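Istero Counter Arm, trial unit: safety and setup checklist, with comments
Site: Goltenance test kitchen
Filled in by: Horațiu Enache
Second reader: Pichit Kaewsai
Date: Mar 28, 2018

Thank you to everyone who sent me their notes on the first round. I have folded in what I could, and I've left the comments fairly full because Andden asked us to say what we think of the kit as well as tick the boxes (and I do tend to go on a bit).

PART 1. THE ARM AND ITS MOUNT

1.1 Mount bolts tight, no rocking by hand. OK
1.2 Housing free of cracks and sharp edges. OK
Comment: A very nicely finished piece of work, and easy to wipe down. Quang Khương went over the joints with a cloth and found nothing that caught.
1.3 Cable tied back from the sink side. FIX
Comment: The clip in the box is too small for the cable it comes with. We have used our own for now, but Andden should send a bigger one.
1.4 Emergency stop within reach from both sides of the counter. OK
Comment: Pressed 25 times with the arm moving, and it stopped every time. I would still love a brighter ring on the button.

PART 2. THE GRIPPER

2.1 Fingers open fully on power-up. OK
2.2 Fingers let go when the stop is pressed. SEE COMMENT
Comment: They hold on, and the manual says they should. That is fine for a can and less fine for somebody's sleeve. Tín Thái would like a release lever added before we sign anything, and I agree with him.
2.3 Fingertip pads seated and clean. OK

PART 3. THE COUNTER LAYOUT

3.1 Simulated layout loaded in Obi and compared with the real counter. OK
Comment: I was ready to grumble about Obi, and I have to say it won me over. You move the tray, run the reach again, and have your answer before the kettle boils. Cường Dương ran it 70 times over two afternoons and only had to restart it once.
3.2 Tray flat on the counter, with clear marble between it and the arm. OK
3.3 Cutting mat kept on the opposite side of the arm from the tray. OK
Comment: Please leave it there, even if it feels like a long stretch for your left hand.
3.4 Taller items along the back entered in the layout at full height. FIX
Comment: The gray cabinet is in, but I would like its two small knobs or hooks measured again. Log entry 616 has the old numbers.
3.5 Nothing glass inside the reach. OK

PART 4. PAPERWORK AND SERVICE

4.1 Serial plate matches the order form (unit 1584). OK
4.2 Service visit booked. OPEN
Comment: Andden has offered us a visit in May at no charge, which is kind of them. I'd ask for the same fitter as last time if he's free.
4.3 Printed guide kept at the counter. FIX
Comment: It has wandered off again. Whoever has it, no hard feelings, just bring it back!

Result: pass for supervised use only. Items 1.3, 2.2, 3.4 and 4.3 to be closed before the next reading.
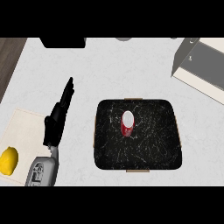 Item 3.2, Obi layout from overhead: gripper open, red can on the black tray.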